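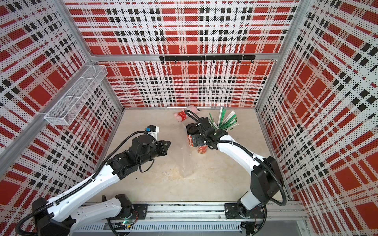 The tourist tram to Skikstead leaves at ten, and the man who drafted its brochure is already sighing at it. The ride is billed as "a voyage through two centuries." It takes 40 minutes and goes past a tire shop.

"I wrote the first version," he says. "Mine said there was a nice bakery at stop six. They took the bakery out."

He spent 20 years writing visitor guides for towns along the Clovar line before giving it up last March. I ask whether anyone plans a trip around this stuff. He doubts it. People want to know where the washrooms are and if the last tram back is a real one.

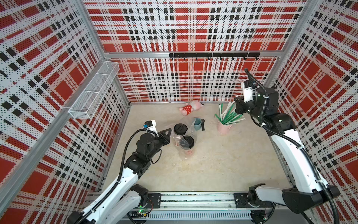
Stop six, Rarkel, is the one he'd send a friend to. The old mill is closed on Tuesday, though the sign at the gate says otherwise, and the river path is good for 2 kilometres before it turns to gravel.

"Then you get to the so-called heritage quarter," he says. "It's 10 houses. Four are dentists."

I tell him the Pavliuk market, at the far end, sounded promising. He shrugs – it was lively once, he says, and the honey stall is still worth the fare.

Would he ride the whole line again? "On a weekday, with a sandwich. I wouldn't call it a voyage."

The new brochure comes out in spring. He hasn't been asked to read it. 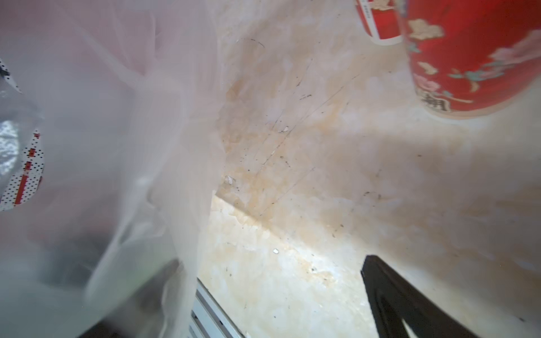

A crumpled, see-through plastic bag.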